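4. Las glosas marginales del Salterio de Ocampo

4.1. Estado del corpus

El Salterio de Ocampo transmite, junto al texto consonántico hebreo, un conjunto de 126 glosas romances repartidas de manera muy desigual. La mayor concentración se encuentra en los 12 primeros folios, donde apenas hay columna sin anotar; a partir de ahí las intervenciones se espacian y en los salmos de peregrinación faltan casi por completo. Palma atribuyó esta distribución al abandono del proyecto por parte del glosador principal. Yordanov, en cambio, la relacionó con la pérdida de un cuaderno del modelo, hipótesis que obliga a suponer que las glosas se copiaron ya hechas. La segunda explicación nos parece preferible, aunque con las reservas que se indican en 4.3.

Se distinguen tres manos. La mano A, de módulo pequeño e inclinación constante, es responsable de la mayor parte de las equivalencias léxicas. La mano B corrige a la anterior en algunos lugares y añade remisiones internas entre salmos. La mano C es claramente posterior y se limita a repasar letras perdidas por el roce, no siempre con acierto: en al menos un caso ha convertido una dálet en resh y ha dejado una lectura imposible, que Ruddock recogió en su edición como variante genuina.

4.2. Equivalencias léxicas y tratamiento del qere

La mano A muestra una notable regularidad en la traducción de los términos de alianza. El sustantivo ḥésed se vierte por «merced», y solo en contextos de súplica individual aparece «piadad», forma que Troncoso considera propia de un taller concreto. No es posible confirmarlo con los testimonios disponibles. El fragmento de Pramcombe, único paralelo conservado para esta parte del texto, coincide en «merced» pero omite la segunda equivalencia, y su margen exterior está guillotinado precisamente donde cabría esperarla.

Mayor interés ofrece el tratamiento de las lecturas dobles. En Sal 100,3 el ketiv presenta la negación lo' y el qere el pronombre preposicional lo, homófono del anterior. El glosador anota «e suyos nos», de acuerdo con el qere, sin advertir de la divergencia. La mano B, en cambio, escribe al lado «e non nos» y une ambas notas con un trazo fino. Ruddock entendió ese trazo como una cancelación. A nuestro juicio se trata de un signo de enlace, idéntico al que la misma mano emplea en sus remisiones internas, y las dos traducciones debían leerse juntas.

También en Sal 22,17 el manuscrito se aparta de lo habitual. La palabra ka'ari carece aquí de glosa, y el espacio reservado en el margen está en blanco. Que el lugar fuera objeto de controversia es bien sabido; deducir del blanco una prudencia deliberada sería, sin embargo, ir más lejos de lo que el códice permite - hay otros espacios vacíos en pasajes enteramente pacíficos.

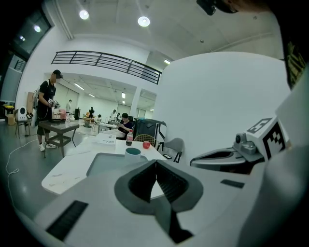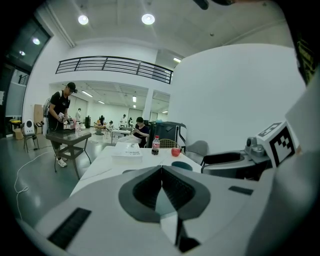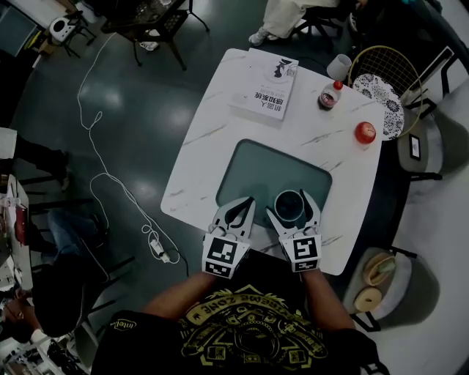 Vol. 12, núm. 3

Figura 3. Mesa blanca y pinzas de mano, tres vistas.

4.3. Relación con el fragmento de Pramcombe

La comparación con el fragmento de Pramcombe se apoya en el cotejo realizado por Hà, cuya transcripción seguimos con ligeras modificaciones en el uso de corchetes. Los errores comunes son de dos clases. Los primeros afectan a la colocación de la glosa, desplazada una línea con respecto a la palabra hebrea correspondiente. Los segundos son propiamente textuales y comprenden una omisión por homeoteleuton en la parte romance, que difícilmente pudo producirse dos veces de forma independiente.

De ello se sigue que ambos testimonios remontan a un antecedente ya glosado. No cabe, en cambio, derivar uno del otro. Ocampo conserva glosas ausentes de Pramcombe en lugares donde el margen de este último está íntegro, y Pramcombe ofrece a su vez lecturas superiores que un copista sin conocimientos de hebreo no habría podido restituir. El estema propuesto por Palma, que hacía de Pramcombe una copia directa, debe por tanto abandonarse.

Queda por explicar la posición de la mano B. Si sus correcciones procedieran de un segundo modelo, esperaríamos hallar en ellas rasgos gráficos ajenos a la mano A, y así ocurre en la representación de las sibilantes. Las remisiones internas, por el contrario, responden al orden de los folios de Ocampo y tuvieron que redactarse con el códice delante. Lo más económico es admitir un lector que trabajaba con otro ejemplar a la vista y que anotó por cuenta propia cuanto le parecía útil.

4.4. Criterios de transcripción

En el apéndice se editan las glosas según el orden del manuscrito. Se desarrollan las abreviaturas en cursiva, se mantiene la alternancia de u y v y se señala con asterisco toda letra repasada por la mano C. El hebreo se reproduce sin vocalización salvo cuando la glosa depende de ella. Las lecturas dudosas se revisaron por última vez sobre las reproducciones del depósito de Rusness el 2 de diciembre de 2018; las discrepancias con la edición de Ruddock figuran en el aparato, con la sigla R. No se ha intentado reconstruir el texto perdido en el margen de Pramcombe, cuya extensión desconocemos. La numeración de los versículos es la del texto masorético, de modo que los encabezamientos cuentan como versículo cuando así lo hace el códice.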